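The Night Ferry to Wakatero

The ferry left Vetatley at ten past nine, and my sister and I ran the whole length of the pier to catch it, our bags banging against our legs and my sister yelling "Hold the rope!" at a man who was holding the rope anyway. He laughed at us. We laughed too, once we could breathe.

I had wanted to make this crossing since I was eight years old. Our grandmother did it every October of her working life, over to the island for the apple picking and back again with a cough and a coat full of cash, and she talked about it the way other people's grandmothers talked about their weddings. The lights! The soup! The fog horn that sounded like a cow in a well! I knew that boat by heart and I had never set foot on it.

And oh, it was good. It was better than good. The benches were green, just like she said, and they still had the brass hooks underneath where the pickers used to tie their bundles so they wouldn't be stolen in the night. I got down on my hands and knees to find one. My sister pretended to be with somebody else.

"There's one!" I said.

"Please get up," she said.

There were some 300 people aboard and I believe every one of them had brought food. A family across from us had a whole cold chicken and a jar of plums. Two old men played a card game with rules so strange that I watched for an hour and only learned you were allowed to slap the table. We had cheese sandwiches, a little squashed from the running, and we traded one for a handful of plums, and I still think about those plums.

Around midnight the fog came down and the horn started up. A cow in a well. Exactly a cow in a well! I grabbed my sister's arm so hard she spilled her tea.

"She wasn't making it up," I said.

"She made up plenty," my sister said, but she was smiling, and she went and stood out at the rail with me, where the air tasted like salt and pennies and you couldn't see your own hand. We stood there until our hair dripped. She told me something I hadn't known, that Grandmother once missed the last boat home and slept in an apple shed for two nights, with a dog that followed her in and wouldn't leave. In all those stories at the kitchen table, she had never told me that one. My sister had been saving it, I think, for the boat.
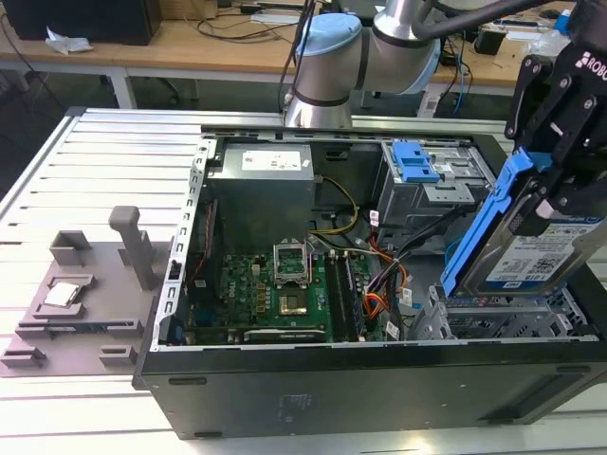 My sister can't leave a thing alone until she knows how it goes together, and she gets that straight from our grandmother, who once took the kitchen clock apart on Christmas Eve with the goose in the oven. With my sister it's computers. When she was twelve she did it to the family computer. I remember being amazed at how much was in there, like a town seen from a hill. So of course, at one in the morning, she talked her way down to see the ferry's engine, and of course I went along.

It was glorious down there. Hot as a bakery, and loud, and painted a yellow that must have been cheerful once. The engineer on duty had been on the boat 35 years, and when my sister asked about the pump (she had to shout) she lit up like we'd asked about her children. She gave us each a rag to hold so we'd look useful if the captain came by. I asked if she remembered the pickers.

"Remember them?" she shouted. "They sang! All night long! Terrible voices!"

I slept a little after that, on a green bench, with my feet on my bag. When my sister shook me awake the windows had gone pink and everybody was pressed up to the glass, and there it was. Wakatero. The white houses, the hill behind, and the orchards running all the way up the hill in rows, so red with apples that I thought at first something was on fire.

"Well?" said my sister.

I couldn't say a word. I picked up both our bags and ran for the ramp.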